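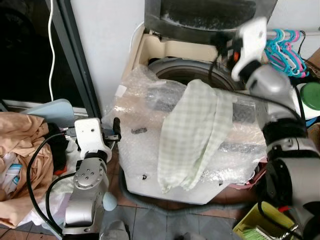

Sobia Hashmi asked whether the washer in the utility corner should stay wrapped until spring or be put into use now. In her view the bubble wrap has to come off before the first full load, and the lid wants a good scrub on the inside.

Hendwood House, Residents' Meeting
December 21, 2021

1. Laundry
Tincuța Ghiță said the corner is tight and that two people can't sort clothes there at the same time. Agreed to keep baskets in the hallway on wash days. The wrap will be taken off and folded for reuse. Tincuța will clean the lid with warm water and vinegar. The green checkered cloth can go in with the first wash.

Sobia repeated her request that the lid be left open between loads. Agreed. A note will be taped to the wall.

2. Costs
The laundry fund stands at $361. The Sarneck quote for a new inlet hose and fitting is $224, labor included. Approved. A second quote for a dryer came to more than the fund can carry and was set aside until July.

3. Detergent
The shared tub ran out twice last month. From now on each apartment brings its own. Powder left in the cupboard may be used up by anyone. No softener in the shared towels.

4. Hours
Washing between 8 a.m. and 9 p.m. A request for later hours was discussed and turned down on account of the bedroom on the other side of the wall.

5. Other business
The hallway bulb is out again. Tincuța has a spare. The key to the meter cupboard is still missing; whoever has it should leave it on the shelf by the mailboxes.

Minutes taken by S. Hashmi.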